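Reading time: 2 min

Ticket: Import declaration rejected at Wolano after tariff suspension
Status: Resolved
Opened: March 2018
Reporter: Ximena Ayala, Zavala

Problem
Consignment of bathroom fittings, 300 cartons, declared under the suspended quota line. The Orura customs client returns code 146, "origin restricted," although the restriction on this origin was lifted by ministerial order. Duty is calculated at the old rate. Manual override is grayed out.
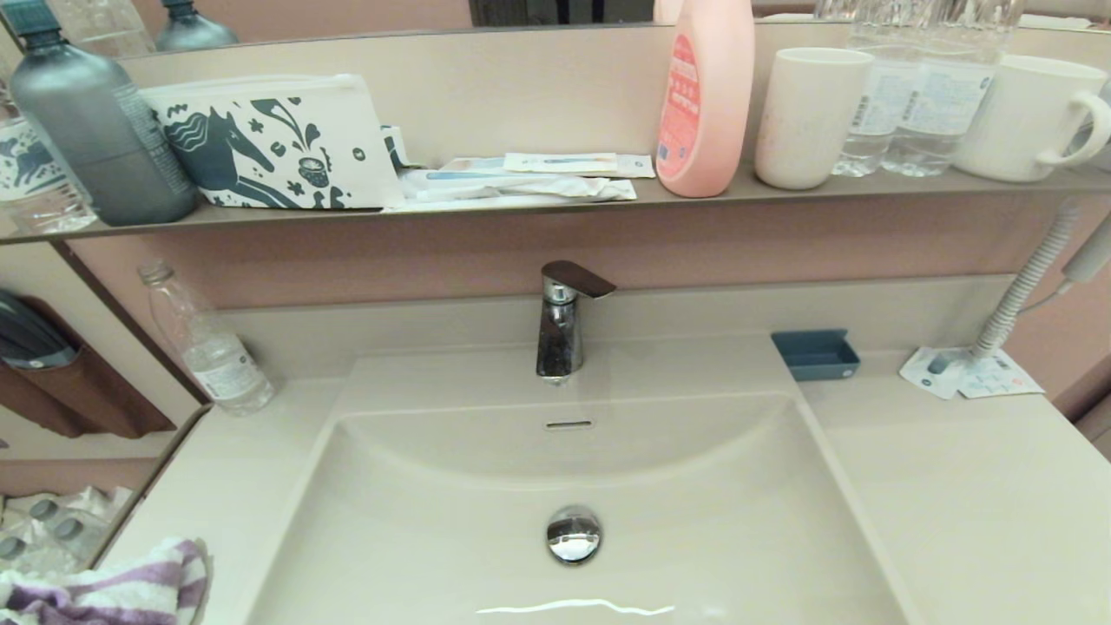
Steps taken
1. Cleared local cache and resubmitted. Same code.
2. Compared the tariff table on the client with the published one. Client table has 2,747 lines and still carries the restriction flag.
3. Forced a table sync. Sync stops at line 2,000 with no error in the log.
4. Raised the batch limit in the sync settings and ran it again. All lines loaded, flag cleared.
5. Resubmitted the declaration. Code 146 no longer returned, but the certificate of origin is now marked "expired."

The certificate was issued before the order took effect. The client checks the issue date against the effective date of the new table and fails anything earlier. The order itself accepts older certificates until the end of April.
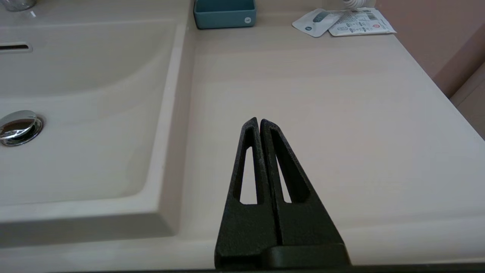

Ridwan Tarigan: Enter the certificate under document type "transitional" and leave the effective date blank. The check is skipped for that type. We cleared two Jomasard entries this way.

Confirmed. Declaration accepted, duty recalculated at the reduced rate. Batch limit left at the new value.

Related tickets
- Quota balance not updating after release
- Duplicate transit number at Wolano
- Refund claim for duty paid at old rate

Contact support | © 2018 Orura | Back to top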